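Tuesday, gone nine in the evening

Feet up, tea made, and I can still feel the edges of paper on my fingertips. What a day of paper it's been! I told Garnet on the phone at lunch that I'd have the lists in order by home time, and she laughed at me, and fair enough, she's seen my kitchen drawer.

So the job was the stock lists for the Trilla order. Somebody printed the whole lot twice back in April, once by part number and once by supplier, and then the two lots got shoved into one box when we moved desks. 1,102 lines in the supplier one alone, all in that tiny type that makes me hold it out at arm's length like my gran with the telly guide. Armindo said why not bin it all and print it again, and I very nearly did, only the old copies have got the corrections on them and I'm not typing those in from memory, thank you very much.

I started by getting it all into one lump, knocking the bottom edge on the desk and then the sides, over and over.

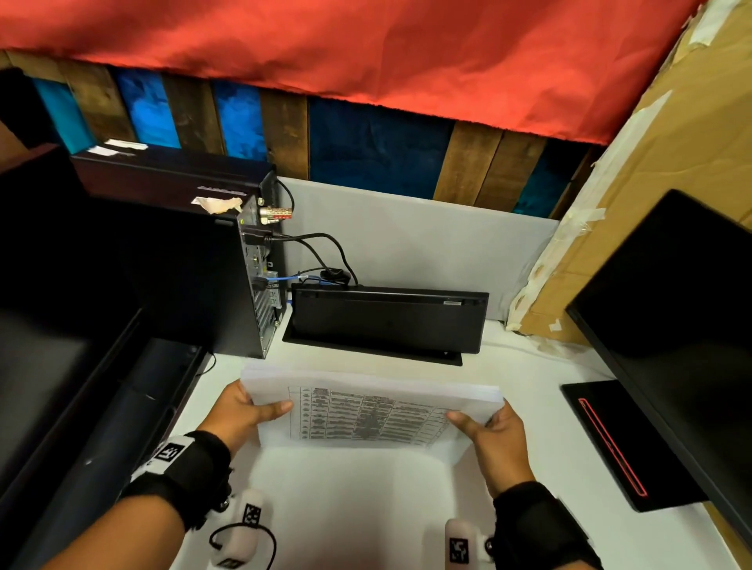 I do like that bit. There's something about a good heavy wodge of paper coming straight that cheers me up no end, even when I know perfectly well that the pages inside it are in any old order. I must have done it four times before I'd even read a word. Armindo walked past and said was I going to deal them or what.

Then the proper sorting, which was slower. Trikov pages to one side, Athanasiadis to the other, and a sad little heap for anything where the heading had gone missing. I got on quite well until the Civlow pages, which are laid out exactly the same as the Trikov ones (same columns, same everything) and I'd put a good few in the wrong pile before I noticed. I said a word. Then I had to go back through the lot, and by then it was nearly eleven and I hadn't had so much as a biscuit.

Garnet rang again in the middle of that to ask whether item 420 was the short bracket or the long one. I said give me ten minutes. It was more like forty — she was very nice about it. It's the long one, by the way, and I've written it on my hand so I don't have to look it up again tomorrow.
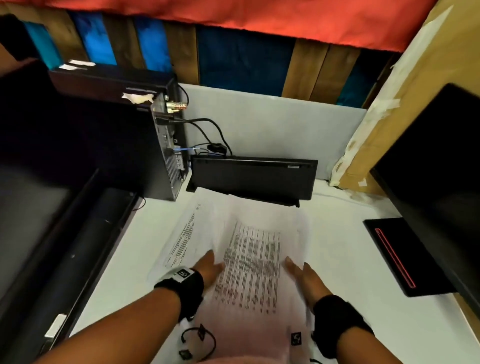 I've been promising myself a proper clear-out of that desk for weeks and I'm still no nearer. I look at it every morning and think, right, today, and then the phone goes. There's that scrunched-up bit of white on top of the computer, for a start, which could go in the bin in two seconds flat, and the cables looping out of the back that I'd love to tie up neatly if I dared touch them. I don't dare. Last time I fiddled with a cable I lost a whole afternoon.

After lunch (cheese roll, bit dry) I spread a few sheets out and went through them against the rest, lifting the pile up and putting it down again and losing my place more than once.
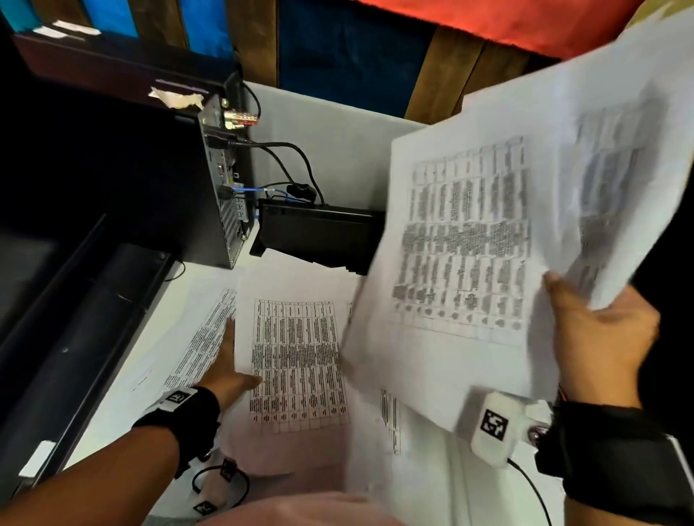

By three I'd found 2 pages that didn't belong to any of it, something to do with a delivery of 400 hinges, and I've put those on Armindo's chair for him to worry about. He'd gone home early with his tooth, poor love, so he'll get a nice surprise in the morning.

The Trikov lot is done and clipped. Athanasiadis is done apart from the last page, which I'm sure I had in my hand at some point. Civlow I'm leaving until tomorrow when my eyes have come back. Must take the big bulldog clips in from the kitchen drawer, and ring Garnet before ten about the brackets. Tea's gone cold now. Bed.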